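Three months with the Junura soft finger kit

1 December 2023

So I finally have enough hours on these things to say something useful. I ordered the Junura kit in August, after my old hard plastic jaws chewed up one too many foam blocks, and I've been running it on the two-arm bench pretty much every weekend (and plenty of evenings I should have spent asleep).

Price first, I guess. I paid 600 for the double set, which gets you two pairs of the yellow lattice fingers, the black side pads, the short tabs that plug up into the housing and a bag of screws. That stung a bit! Hussam Hourani talked me into it over at the Nurncombe meetup, and he'd been using the earlier version from Pritchard, so I had someone to blame.

Fitting took me one evening. The tabs are a snug fit and I had to lean on the second one harder than I liked. The instruction sheet shows the pads going on last but you want them on first, trust me, or you end up taking the screws out again. Cable routing is all on you, so have a bag of zip ties handy.

What I like is how the fingers give. The open cells squash and the tips sort of wrap themselves around whatever you're holding, so I've been a lot lazier about lining things up. Sponges, marker pens, a tennis ball, all fine on the first afternoon. I keep a log, because I'm that kind of person, and I'm at 1,903 grabs now, with 1,384 of those done since I swapped to the slower closing speed. I've had 3 pads come unstuck in that time. The fingers themselves haven't torn anywhere, which surprised me, as they look like something you'd find in a dish rack.

What I don't like: thin flat stuff. Coins are hopeless. Playing cards bend. The tips are blunt, so anything lying flush on the table needs a nudge before you can get under it, and I've ended up writing a little nudge routine just for that. Also the Lurkcombe shop is the only place I've found with spare pads, and they take forever to answer email.

Handovers are where I've been spending my time lately, passing something from one arm to the other with both sets of fingers nearly tip to tip. Keys have become my favorite test for that, since a split ring gives you so little to hang on to and everything else on it swings about. I'm still fiddling with how long both grippers should hold before the first one lets go, and I'll post the settings once I'm happy with them.

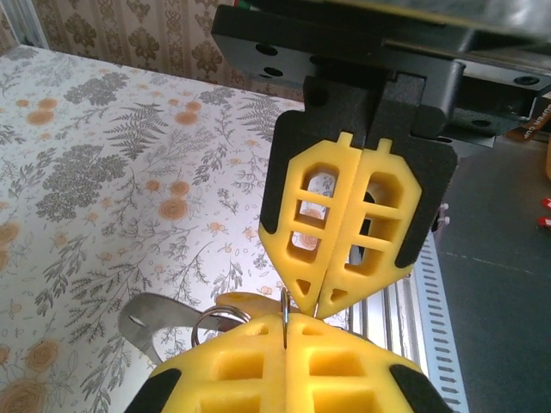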